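Aqeel Soomro
Spent June getting our apartment ready to sublet, so a few notes for anyone about to do the same.

Start with the paperwork. Our landlord, Ollard, wanted the application 2 weeks before the listing went up. I sent it late and had to move everything back.

The fee was $117. It covers the background check on the new tenant and nothing else. Cleaning is on you.

Utilities took longer than the lease. Electric was one phone call. Internet was three, and they still mailed the last bill to our old place on Wornumberg Street.

We listed it furnished. Moving the big stuff into storage came to $435 for the summer, and most people who wrote to us wanted furniture anyway. 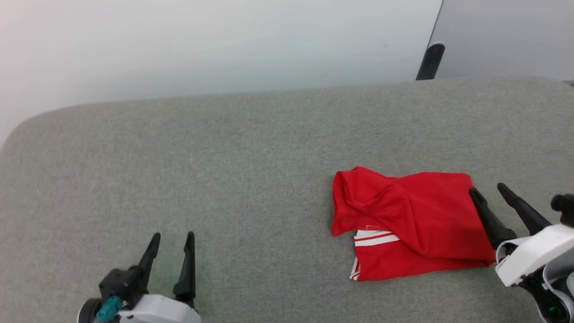 Gray upholstery, white wall. It stays with the apartment.

Write down every scratch and stain before you hand over keys. Both of you sign it. Ours ran to a page and a half, mostly kitchen.

Renter's insurance: call and ask. Mine did not cover a subtenant until I added a rider, and the new person still needs their own policy.

Keys - make an extra set and leave it with someone close by. Magsi downstairs has ours.

Mail forwarding is done online. Packages are a separate problem. I'm still working on that one.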